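My first month of cooking for one

02/04/2025

When I moved to Plakness for work, I rented a small flat with no proper oven. At home my mother cooked for six people, so I only knew how to make very big pots. The first week I made bean soup and I ate it until I was tired of beans.

My neighbour Edeltraud Berchtold gave me good advice. She told me to buy fewer things and to learn the microwave well. Now I do potatoes, rice, porridge and even a small sponge cake in a cup. The cake needs 2 minutes, and if you forget it, it becomes like a shoe.

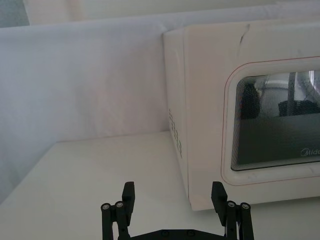 What I buy now

I go to Kovács on the corner, where the lady lets me take one carrot or half a cabbage. Eggs, yoghurt, a lemon, some frozen peas. I keep 100 grams of butter in the door of the fridge and it lasts me very long.

I still miss my mother's table, and I phone her on the evenings when I cook something new. She does not believe in the cup cake. In June she will visit me, so she will have to taste it!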